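4.2 How small things get put away

I went into the Herkgate homes expecting hair ties to be dull, and they ended up being my favourite bit of the whole study! Of the 1169 small items we logged, hair ties were the ones people argued over most (one family had three rival pots for them). A shallow open tray usually won, I think as you can drop things in without looking. Coiled ties and ring-shaped ones tended to share a tray, and the fancier pieces with badges or charms often stayed out on the table, as in Figure 16.

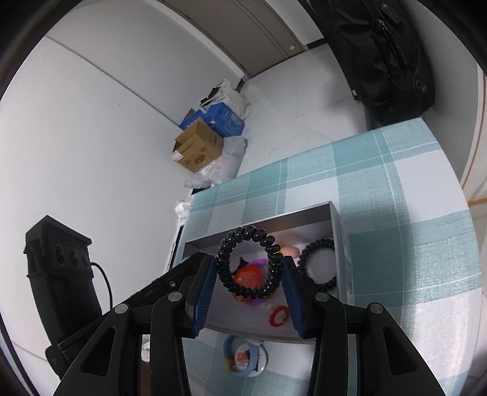

Figure 16. Hair ties and a metal tray on a plaid tablecloth.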